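Moma Finger Set for the Melow Gripper (with wrist camera cover)

In stock, ships from the Heydari parts counter

If you run a Melow arm around the house or in a small workshop, you already know the fingers are the part that takes the beating. They meet the floor, the table legs, the rim of every basket and bin, and sooner or later the edges start to go. The Moma set gives you a fresh left and right finger, two pivot pins, four screws and a clear cover for the wrist camera, all in one little bag, and you can put the whole lot on over a cup of coffee.

How do you know it's time? Well, a bit of scuffing is perfectly fine, and we've seen old fingers go on working happily for ages with the color half rubbed off. Start by parking the arm low and looking through the wrist camera with the gripper open. You want a clear view of both fingers, right down to the tips.
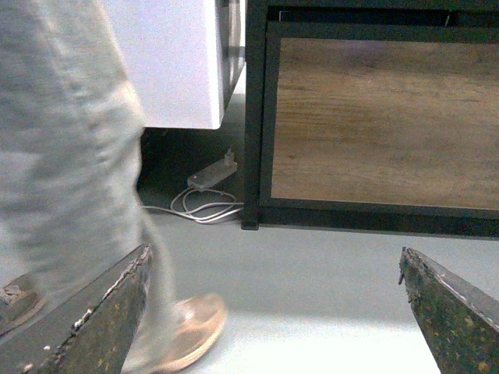 Worn edges on both fingers, gripper open over the floor.

Chips along the rim are mostly a matter of looks, but run a fingertip (gently!) down the inside face as well. If you can feel a step or a burr there, it will catch on knits and loose threads, and that's when we'd swap. Always change the two together, even if one still looks good, or they'll close a hair off center and you'll be chasing the problem all week.

Fitting the set

Power the arm down at the base and wait for the joints to settle. Back out the two screws on each finger, slide out the pin, and keep the old pins in a cup until you're done. The new fingers are marked L and R on the underside. Seat the pin, start both screws by hand, then snug them up with the small driver. Please don't lean on it! The threads are fine and they will strip.

Once it's back together, run the Vudeo close-and-open routine for 200 cycles with nothing in the grip, and then move on to something soft. Laundry is what most of our customers do anyway, and it makes a lovely test.

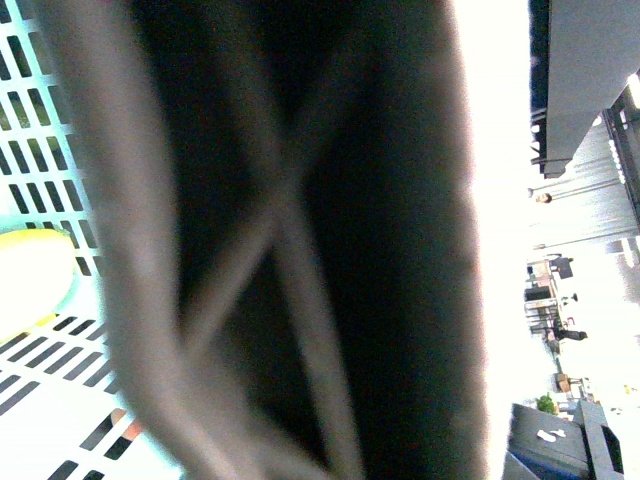 Dark cloth is the hardest going, so begin with a pale towel or a T-shirt and work your way up to the heavy stuff. If the arm loses track of an edge up close, wipe the camera cover with a dry lens cloth before you touch any of the settings. Wiroj Thammasiri on our bench got almost 2,125 cycles out of his first set before he felt a burr, and he is not a gentle man with a gripper.

Part number: 362
Weight of full set: 157 grams
Fits: Melow gripper, both widths
Not included: driver, lens cloth

Questions about fit? Write to the parts counter and tell us which width you have, and we'll get back to you by 4 p.m. the next working day.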